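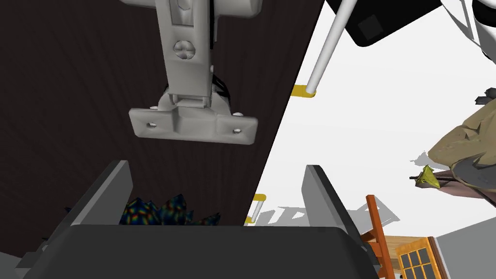 Greiferansicht aus der Simulation, dunkle Holzplatte mit weißem Scharnier

27. Dezember 2020

Zwischen den Jahren sammle ich weiter Beispiele für Keklow. Bis Juli will ich 3.000 Durchläufe haben, im Moment schaffe ich rund 24 am Abend. Gesteuert wird von Hand, aufgezeichnet werden Kamerabild und Fingerstellung.

Die Szenen würfelt Kilitz zusammen, deshalb liegen da auch Sachen wie der zackige, bunt schillernde Brocken zwischen den Fingern. Fehlversuche behalte ich, aber in einem eigenen Ordner. Gestern waren es 8, fast alle beim Anfahren. Morgen stelle ich die Aufzeichnung auf zwei Kameras um.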